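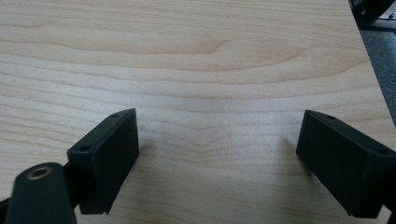

May – posted by the author

Speaker notes, "The grip that wasn't" – 20 min slot, leave 5 for questions

Start with the number. 2,038 demos collected over the spring with hand-held grippers. 117 of them bad in the same way. Pause. Then say what bad means: gripper says closed, camera says open.

Don't do the company intro. One line – Tondel, small team, we teach arms to clear tables and put stuff in bins. Move on.

Setup, fast. Person holds the gripper, squeezes the trigger, fingers close, wrist camera records. Width of the gap comes from a small encoder at the finger joint. Policy trains on video plus width. Then it runs on the real arm (the Drakton, most people here will know it, skip the specs).

What happened. First policy from the May batch. Arm goes down over a bare bit of table, closes on nothing, lifts, carries the nothing to the bin, opens. Very smooth. Room laughed. I laughed. Then it did it again with a mug standing right next to it, and on the way back up it clipped the mug.

SLOW DOWN HERE, last time I rushed this part.

Second run is the safety bit. Somebody reached in to pick up the mug pieces. Arm was in its "waiting" pose so we all thought the episode was over. It wasn't. Width reading was stuck at closed, so the state machine thought it was still holding something and went to finish the place. Moved toward the bin with a hand in the way. Contact, knuckles, no injury, force limit tripped like it should. But the force limit was the ONLY thing that worked that day. Say that twice.

Why was it stuck. Three wrong guesses first, go quick:
– bad cable. Swapped it, same thing
– firmware. Lopes branch had a known timing bug, rolled back, same thing
– operators not squeezing all the way. Unfair to the operators, I said it out loud in a meeting, took it back later

Real cause. Magnet on the encoder shaft was glued, glue crept when the gripper warmed up in the hand. Zero point drifted. After 700 squeezes give or take a coffee break the reading could hang at closed with the fingers wide apart. 2 grippers out of the set, both from the same build day. Log looked perfectly clean becuase a stuck value is a valid value.

This is the bit I want people to write down. We had a range check. We had no "is it changing" check. Trigger moves, width doesn't, nothing complains.

How we found it in the old data. Went back through the demos, compared trigger position against width, flagged anything where one moved and the other sat still. That's where the 117 comes from. Watched all of them by hand, took a long week. In a lot of them the video shows fingers apart over plain tabletop and the width channel says shut tight. Policy learned what we gave it.

What we changed:
– magnet is now pinned as well as glued
– open/close check at the start of every session, and again after lunch
– live warning if trigger and width disagree for more than a moment
– arm: "holding" now needs width AND motor current. Either one missing, it stops and stays stopped
– waiting pose and stopped are different lights. They used to be the same light. Yes really
– no hands in the cell until the drive power is off, whatever the pose looks like

Retrained without the bad demos. Empty grabs mostly gone, not all. Don't oversell. There's still one on shiny tables and I don't have a good story for it yet, if asked say so.

Cost if someone asks: one mug, one week of watching video, a delayed handover to the Coltano site. They were ok about it. They did ask for the incident report and they got the whole thing, knuckles included.

Things I'd still like to fix: per-gripper serial in every log. We had to work out which unit made which demo from the scratches on the fingers. Embarassing.

Last slide, contact and the checking script. Script is short, ugly, take it. Water. Questions.

Comments

gripwright: We had the same with a potentiometer, not a magnet. Stuck at half open for a month. The trigger vs width plot is a good idea, stealing it.

tablecell9: Were the stuck demos all at the end of sessions? Would fit with the glue warming up.

Author: Mostly second half, yes. A few right after a break which I can't explain.

m_orrin: The light thing scares me more than the magnet tbh. Going to look at ours tomorrow.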